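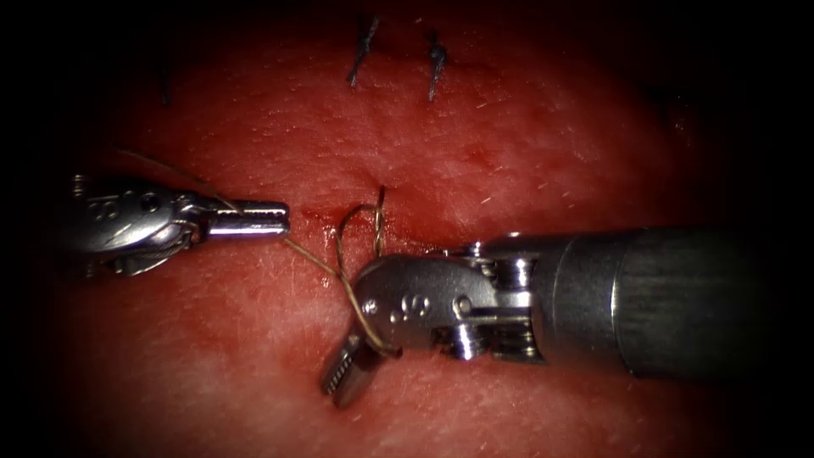

# How Your Skin Repairs Itself

*Lurano Children's Health Library. For readers aged eight to eleven. Last reviewed 18/05/2023.*

Skin is the largest organ of the body. It keeps water in, keeps germs out, and tells the brain when something is hot, cold, sharp, or soft. Skin is damaged often, mostly in small ways, and it is able to repair much of that damage by itself. This page explains how the repair is done.

## The layers of the skin

The outer layer of the skin is called the **epidermis** (say "eh-pih-DER-miss"). The cells at its surface are dead and flat, and they fall away all the time. New cells are made at the bottom of the layer and are slowly pushed upward to replace them.

The layer underneath is called the **dermis**. It is thicker and contains blood vessels, nerves, sweat glands, and the roots of hairs. A scratch that reaches only the epidermis does not usually bleed, as there are no blood vessels there. A cut that bleeds has reached the dermis.

Beneath the dermis is a layer made mostly of fat. It helps to keep the body warm and works as a cushion when a person falls.

## Stopping the bleeding

When a blood vessel is cut, it becomes narrower within seconds, so that less blood can escape. Tiny pieces of cell in the blood, called **platelets**, stick to the edges of the damage and to one another. They form a soft plug.

The blood then makes long, sticky threads of a material called **fibrin**. The threads cross over the plug like a net and trap more blood cells. The result is a clot. When the outside of a clot dries, it becomes a scab.

A scab should be left in place. It covers the new skin that is forming underneath, and it will come off when that skin is ready.

## Cleaning up

The skin near a cut may become pink, warm, and a little swollen. This is called **inflammation**. The blood vessels have opened wider to let white blood cells through. Some white blood cells surround germs and digest them. Others clear away dead cells and dirt.

A small amount of swelling is a normal part of healing. If the redness spreads, the cut becomes more painful, or yellow liquid comes out of it, an adult should ask a nurse or doctor for advice.

## Building new skin

After a few days, cells in the dermis begin to make **collagen**, a strong material that holds skin together. New blood vessels grow into the area and bring food and oxygen. Cells of the epidermis move in from the sides until they meet.

Deep cuts may leave a scar. Scar tissue also contains collagen, but its fibers are arranged differently from those in the skin around it. It has no hairs or sweat glands. Many scars become paler and flatter over months or years.

## When a cut needs help

Some cuts are too long, too deep, or too wide to close well without treatment. A nurse or doctor may use paper strips, a special skin glue, or stitches. Stitches are made with a thread called a **suture**, which holds the two edges together while the skin heals. Certain sutures dissolve inside the body. Others are taken out at a clinic.

Before stitches are put in, the area is usually numbed with medicine. A child may feel pushing or pulling, and may ask the doctor or nurse to explain each step.

## Caring for a small cut

1. Tell an adult.
2. Ask the adult to wash their hands and to help you wash yours.
3. Rinse the cut under clean running water.
4. Press gently with a clean cloth until the bleeding stops.
5. Cover the cut with a bandage, and change the bandage when it is wet or dirty.

If bleeding does not stop with firm pressure, an adult must get medical help at once.

## Words to remember

**Clot:** a plug of thickened blood that stops bleeding.

**Collagen:** a strong material that the body makes to hold skin together.

**Dermis:** the thick layer of skin that contains blood vessels and nerves.

**Epidermis:** the outer layer of skin.

**Suture:** a thread used to close a wound.

*Text by Yetunde Haruna. Checked for accuracy by Oi-ling Tsai. Teachers may copy this page for use in class.*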